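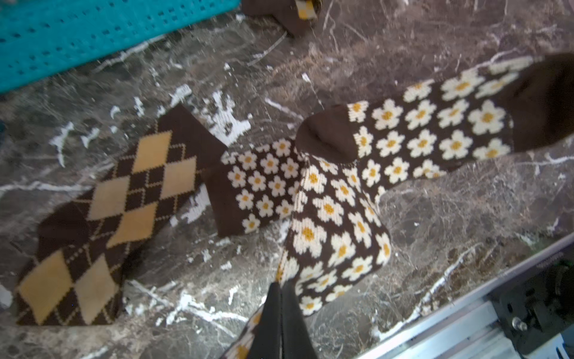 mundcombe-socks: README

Chae-won Ra, June

Right, so this is the folder for the sock job. If you've come from the Fernar page looking for the towel folding, it's in a separate repo and it's in a much better state than this one (sorry!). What you'll find in here is about 500 short recordings of a robot arm trying to deal with odd socks on a hard floor, a spreadsheet saying what I think happened in each one, and a lot of opinions.

I started it after a friend asked me when she'd be able to buy a machine that does the washing. I said something vague, and then felt bad about being vague, because it's my job to know. So I picked the bit of laundry I hate most and had a go.

What's in the folder

clips/ has the recordings, one attempt per file. Views are from a camera down by the fingers, so you see what the hand sees and very little of the rest of the room.
labels.csv has one row per clip: which chore, how it ended, and a notes column where I got a bit carried away.
stills/ has a few single pictures for people who don't want to download everything.
bad/ is where I put clips that wouldn't open or where I'd forgotten to change the settings. Please don't train on bad/. I have, by accident, and I lost a weekend to it.

The chores

There are three, in order of how much shouting they caused.

1. Pick up one sock and put it in the basket.
2. Pull apart two socks that are lying across each other.
3. Find the matching sock and lay it next to its mate.

Number one is fine, mostly. A sock is a forgiving thing to grab, you can get hold of it almost anywhere and it comes along with you. If your idea of tidying is "floor clear, basket full" then I'd say we're getting close, as long as you don't mind it being slow. I gave every attempt 30 seconds and plenty of them used the lot.

Number two is where it gets silly. Two socks with the same print, one on top of the other, look to a small camera like one long sock with a funny bend in it. I've watched the arm get a lovely firm hold and carry off both, very sure of itself. The label for that is "two_up" and you'll be seeing a lot of it.

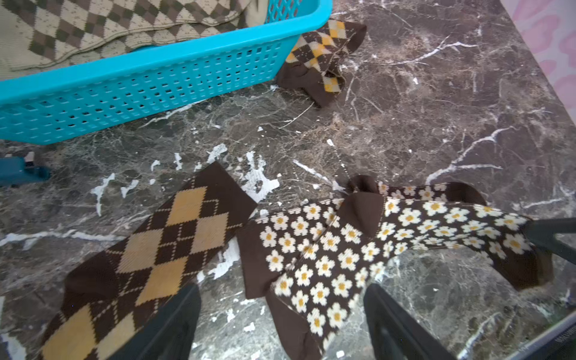 Photo: Chae-won Ra / Mundcombe socks, stills folder

The daisy socks are the worst for this. White flowers on dark brown, same flowers on the next sock, and where they cross there's no nice edge to follow except the plain heel or toe. The diamond ones behave better, though brown knit on brown marble isn't anybody's idea of good contrast, and the floor has pale veins and white splotches that sometimes got marked as "sock" by the first model I tried. I left those mistakes in labels.csv under model_guess so you can have a laugh.

Number three I've more or less given up on for now. Matching by pattern works all right when everything is lying flat. Scrunch one up so you can only see half the pattern and it goes to pieces. My own score at this, done from the same pictures with a cup of tea, wasn't brilliant either, so I'm trying to be fair.

How the labels were done

By me, in the evenings. Palaniappan went over 18 of the clips a second time without looking at my answers, and we disagreed on 7 of them, all from chore two. Most of that came down to whether a sock counts as "picked up" if one end never leaves the floor. I say no. Palaniappan says it's how most people carry socks. I've kept both answers in the file, look for label_a and label_b.

If you use the Valovis viewer, turn off the automatic colour fix before you open anything. It makes the browns go orange and then the diamonds all look alike.

Things I'd be careful about

It's one floor. I can't tell you how any of this does on carpet, and I'd expect it to be quite different.
The socks lean heavily towards brown. I grabbed what was in the drawer.
There are no baby socks and no tights. I tried tights once and would rather not talk about it.
The "success" column is about the chore only. A clip can be a success and still look dreadful, with the sock dragged half the length of the floor on the way.

So can it do the laundry?

No, not in the way my friend meant. I'd let it clear a floor while I was in the next room. I wouldn't trust it with a pile, and I certainly wouldn't hand it the pairing, which is the only part I really wanted rid of! Ask me again when somebody cracks the overlapping thing, and if that's you, please send me a message, I'd love to try it on the daisies.

Fixes to the labels are very welcome. Just put the clip name in the title so I can find it, and say which column you're changing.

Related

Fernar towel folding: README
Getting clips into the Valovis viewer
Mundcombe cutlery drawer (unfinished)
Notes on scoring chores that half work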